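Section 3: Setting Up Your Tolentino Mattress Topper

Before you start, pick a day when you can leave the bed alone for a while. The topper comes tightly rolled and likes to take its time – please don't rush it!

1. Clear the bed and give yourself plenty of elbow room on both sides.

2. Slide the roll out of its carton and take off the outer wrap. Keep scissors well away from the foam.
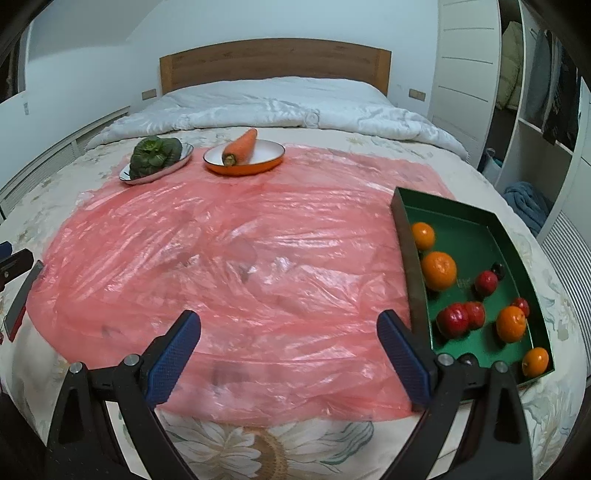
Fig. 3. Pink plastic sheeting spread over the bed.

3. Unroll the topper from the head end down, label side underneath, and let it rest for 34 hours. Corners are always the slowest, so don't worry if yours look a bit sad at first.

CAUTION: Keep all plastic away from babies, children and pets.

4. Open a window if you notice a smell. It's harmless and fades by itself (a fan helps it along).

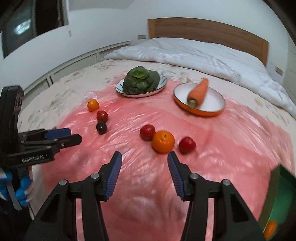
5. Once the corners are up, fasten the four elastic straps under the mattress, then make the bed as usual.

Note: Still flat after all that? Fluff it by hand for 15 minutes and give it one more night.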